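Nindisden fruit market will stay open through winter

The covered fruit market in Nindisden will not close for the cold months this year, the market office said in December. Until now the hall was shut from the first frost until spring, and the sellers had to find another place or stay at home.

The decision came after a long discussion between the town and the growers from the Kerr valley. The growers have asked for winter opening for several years. They say that their cold rooms are full of apples, pears and quinces exactly in the time when the hall is locked, and that much of this fruit goes to the juice factory for a low price.

"We had good fruit and no door to sell it through," said Mitra Ghasemi, who grows pears and late apples above the village of Birkeo. "My family drove to other towns with the truck, sometimes two hours each way. It was not good for us, and the people in Nindisden bought fruit that came from far away."

In summer the hall has 37 sellers. For the winter, 22 of them have signed for a place, and the office expects a few more after the holidays. The others are mostly berry and vegetable growers who have nothing to sell at this time of year.

The biggest question was the heating. The hall is old, the roof is high, and the town did not want to pay for warming all of it. Under the new plan only the east side will be used. A curtain of thick plastic will separate it from the rest, and the stalls will stand closer together than in summer. The small company Trirken, which already takes care of the lights in the hall, has put in the heaters and will check them every month.

Each seller pays 200 for the whole winter season, the same price for a big stall or a small one. Some of the smaller growers were not happy with this. They wanted a price by the meter, as it is in summer. The office answered that the heating costs the same for everybody, but it promised to look at the question again in spring.

Opening hours will be shorter. The doors open at 9 in the morning and close at 2 in the afternoon, so that the sellers from the upper villages can drive home before dark. The bus from Birkeo will stop in front of the east door, and not at the main entrance as before.

The town also asked the people who live near the hall for their opinion. It received 227 answers, and most of them were for the winter opening. Those against it wrote mainly about parking and about trucks that come very early. For this reason trucks may not enter the yard before 6 in the morning, and the drivers must turn off the engine while they unload.

Ghasemi said she will bring pears until her store is empty, probably in the last part of winter. She also hopes to sell quince paste and dried apples - products for which she never had time in the summer season. "In winter people stop and talk a little more," she said. "They ask how to cook the fruit. I like this work better than driving."

The market office will decide in spring if the winter opening continues next year. Growers who still want a place can ask at the office beside the east door.

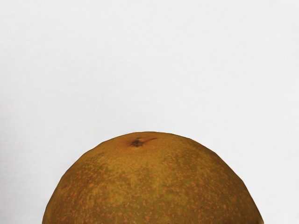 Also in Nindisden: library moves its reading evening

The monthly reading evening of the town library will start at 6 in the evening during winter, one hour earlier than usual. The place is the same, the small room on the upper floor, and no ticket is needed.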